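Kosten wrist-view pick-and-pour policy, reviewed after a month on our bench

Score: 7 out of 10

The people behind Kosten make a bold promise on the first page of their write-up. Give the method 200 demonstrations of your own task, they say, and it will pick up the rest from what it already knows. I have read that sentence in one form or another every February for years, usually shortly before losing the whole of February.

So, to business. Kosten is a way of training a two-fingered arm to handle things using only the camera at the wrist. There is no overhead view and no depth sensor, and you don't have to stick little black-and-white squares on everything you own. Setting up took a morning, most of it spent on a config file that wanted Vorano's older gripper driver and wouldn't say so. The error message was "value not found". Which value was left as an exercise.

We gave it the job that had humbled the previous tenant of our graphics card, a method called Ranine: reach into a small muddle of clear plastic and coloured liquid, and move the right thing without upsetting the wrong one. Clear plastic is where wrist cameras go to be embarrassed. It shines in one spot, vanishes in another, and borrows the colour of whatever is next to it. 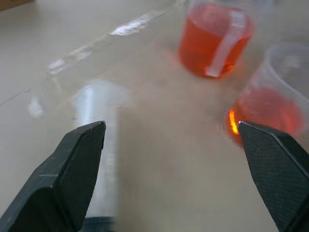 Ranine used to dither at this sort of thing, opening and closing on thin air like a man trying to remember a word. Kosten commits. On cups with something red in them it was very good indeed, and I suspect the colour is doing a lot of the work, as our results with plain water were a good deal damper. It managed 9 clean grasps in a row on one afternoon and then spent the next attempt pushing a measuring cup slowly towards the edge of the table, with great confidence.

The bigger claim is that going from 200 demonstrations to 1000 barely helps. I was ready to be rude about that, but it held up here. We trained both, and the gap was small enough that I'd want the four extra days of my life back.

Grumbles: the two-stage training restarts from scratch if you interrupt it, and the Ait Ali task set they report on is kinder than any table I've worked at.

Worth trying if you have a wrist camera and some patience. Keep a cloth handy.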